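Vemeck Opens Netulik, a Library of Hand-Guided Household Tasks for Robot Training

LEWIS, 23 March 2019 - Vemeck today announced the opening of Netulik, a library of everyday household tasks shown by people using hand-held grippers. The library is available to universities, technical schools and small manufacturers under a single license.

The first release holds 1409 demonstrations recorded in 189 homes. Each was carried out by a resident who had completed a short training course given by Vemeck staff. Tasks include filling and closing small bags, sorting kitchen items, folding towels and returning objects to a shelf.

Teaching a robot by example usually means bringing people into a laboratory and asking them to steer an arm from a console. Vemeck will continue that work at its Lewis site, where seven remote-control stations remain in daily use. The company found, however, that console sessions were slow for tasks involving cloth, paper and soft goods, and that the same few tables and objects appeared again and again. With hand-held grippers, the person performs the task directly, and the fingers of the tool match those fitted to the robot.

"People know their own tables," said Torunn Hellström, program director for Netulik. "They know how much pressure a paper bag will take and how to hold a pouch while something goes into it. Our job is to record that skill carefully and to pass it on in a form that a machine can use."

Participants work with one gripper in each hand. A camera mounted on the tool records the fingers and the objects near them. Before each session the participant checks that the finger pads are clean, opens and closes both grippers fully, and holds them still for a moment so that the recording can be aligned. Sessions are kept short, and participants may stop at any time or withdraw a recording afterward.

Homes were not cleared or rearranged for the project. Participants were asked to leave tablecloths, toys, jars and small appliances where they normally stand.

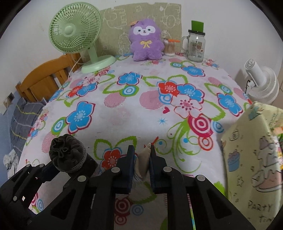
Recordings are reviewed by two members of staff before they enter the library. Reviewers mark the start and end of each grasp, note any dropped object and remove material that shows faces or private papers. Failed attempts are kept and labeled as such - a decision made at the request of the early users, who wished to study how people recover from a slip.

Playback on robot arms has been carried out with Eltero, which supplied the two-arm test bench and the matching finger pads. Nearly 170 of the demonstrations have been used in bench trials to date. Results by task will be published with the second release, planned for October.

License requests and questions about taking part may be sent to the Netulik office at Vemeck in Lewis. Schools may also ask for a loan set containing two grippers, a charging dock and printed instructions.

About Vemeck

Vemeck develops tools and training methods for robots that work with everyday objects. The company is based in Lewis.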